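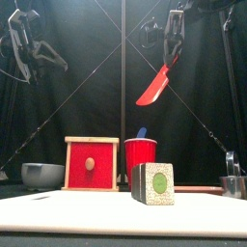 Ticket 3819
Product: Suvia tabletop set
Store: Kikaren
Subject: White board rocks, metal pot won't stay put
Status: Closed by requester

Requester, 9:10 am
The white board in my set does not sit flat. Press on one corner and the opposite corner lifts. The metal pot creeps when this happens, and the gray bowl turns a little on its base. The order confirmation says "stable work surface." I'd like to know who tested that and on what.

I paid $69 for the set and I'm not looking for a coupon. I want to know if the board is bent or if they all come like this.

Support, 9:52 am
Thank you for writing in. Boards can take a little time to relax after shipping. Please lay yours on a flat surface overnight with a weight in the middle, then try again.

Requester, 10:05 am
It has been lying on a table since January. How much more relaxing does it need? I'll do it anyway so that we can cross it off.

Requester, 8:30 am
Did it. Used two dictionaries and the wooden box with the red front. No change that I can feel. The same corner still lifts.

Support, 9:41 am
Thank you for trying that. The next step is to rule out the table. Could you turn the board a half turn and tell us whether the high corner moves with it? Please also confirm which items are normally on the board, as an uneven load can make it tip.

Requester, 10:20 am
On the load: red cup, gray bowl, the wooden box, the pot, the speckled block with the green circle, the wooden stick and the red plastic knife. They don't all live on the board, some go on the table beside it. I don't believe the load story. It rocks with everything off it. A plastic cup and a plastic knife are not going to tip anything.

Half turn: this one I have to report fairly. The high corner did not move with the board. It stayed on the same side of the table. I repeated it 3 times and got the same answer each time.

Support, 11:15 am
That result points to the table. Our help page suggests the Pliravon leveling pads, which go under the board at the low spot. Would you like us to add a pack to your account?

Requester, 11:32 am
Not yet. I looked up Pliravon pads and every review on your page gives them full marks, some in the same words. Also, your help page says the pads "correct any surface." Any surface? I'd sooner find the low spot first.

Requester, 2:45 pm
Laid a steel ruler across the tabletop in both directions. There is a dip, and I can slide a folded receipt under the ruler at the worst of it. The board was bridging the dip and pivoting on whatever was left. I moved the board nearly a hand's width toward me and the rocking is mostly gone. Pressing hard still gets a small click out of it.

The pot is a separate matter. It still creeps a bit when I bump the board. I tried it on the bare table and it creeps there too, so I'm blaming the pot's base. Your page on article 442 says "non-slip." Please tell me which part of it is supposed to be non-slip.

Support, 3:20 pm
The wording on article 442 was carried over from the Ugwu version, which had a rubber ring on the base. We have asked for the page to be corrected. We can send you a ring at no charge.

Requester, 3:34 pm
Fine, send the ring. I'll believe the page is corrected when I see it. No pads please.

Requester, 4:50 pm
Ring arrived and fits, after some swearing. The pot stays where I put it now. The page for 442 still says non-slip. You can close the board part and the pot part. I would leave the page part open, but your form only has one button.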